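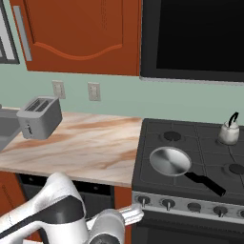 **Ghazal Tabrizi**

29 Jun 2026

Dear Mr. Man,

I am writing about the second period of the Fornetgate home cooking course, which your office supports. The classes are going well, but the printing of the recipe book is behind the plan, and I explain the reason further down.

**Classes**

We had 154 people on the list at the start of spring. Of these, 100 finished all the lessons and received the small certificate. Another 23 asked to come back in the next group, most of them parents whose working hours changed. The evening group is fuller than the morning group, so Haris Todorova will move one morning lesson to the evening from August.

The lesson on soups and beans was the most liked. The lesson on reading food labels was too long, and several people told us this in a polite way. Haris has cut it in two parts, and the second part now comes after the break.

**Recipe book**

The text is ready in English and Cantonese. Cheuk-hei Fung checked all the measures again, because in the first draft cups and grams were mixed on the same page. Our first printer, Rahman, could not keep the price they gave us in winter. We have now asked Jusmont for an offer and expect their answer soon.

**Money**

We have 648 dollars left in the food line - I would like to use it for the printing, if you agree. No other line has changed. The receipts are in the blue folder, and Ka-ming Ho will bring it to your office.

Please let me know your decision about the 648 dollars before we sign with the printer.

With kind regards,
Ghazal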